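Wednesday, November, bench 3

Weighing station, continued from the last entry. Lieven Verbruggen wants the portioning numbers for the Pernesa dry mix before the bags are sealed, so today was spent on the scale and the bowl only. No mixing.

Zero check first. Scale on, left to settle, tared with nothing on it. Then the bowl on, tared again. Repeated 6 times. Five returned to zero at once. The fourth came back one digit high and stayed there until the bowl was lifted and set down again. I put that down to the bowl touching the housing at the back, where the weighing surface is close to the curved end. Bowl now goes on slightly forward of center.

The wooden table is adequate but not good. Leaning on it moves the last digit. Etenesh Nigatu suggested a stone slab under the scale, as they have at Evach. Worth trying, though it raises the bowl and the scoop heights would have to be redone.

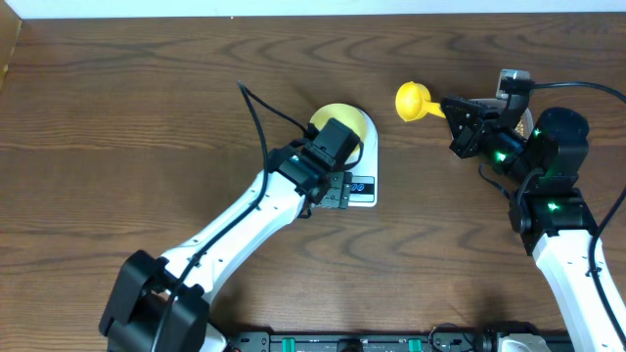 After the zero check I ran the 36 g portion, which is the one that gave trouble last time. 19 portions by scoop, each tipped into the bowl, read after the display stopped changing, then emptied back into the tub. Bowl wiped and tared between portions. Lowest reading 35, highest 38. The three heavy ones were all from the bottom of the tub, where the mix has packed down. Stirring the tub before each scoop brought the rest back into line.

Residue: the mix clings to the yellow bowl if it is left sitting. A dry brush clears it. A damp cloth does not – it leaves a film, and the next tare drifts while it dries.

Display is hard to read from the side. Read it square on or wait for someone who can.

Open points:
Borrow a check weight from Wong. Ours is missing from its case.
Try the slab.
Ask Lieven whether 38 is acceptable or whether the limit is 37. The Jemon sheet gives both, on different pages.
Second bowl of the same type, so one can be brushed out while the other is in use.

Scale switched off at 4:40, tub lidded and back on the shelf.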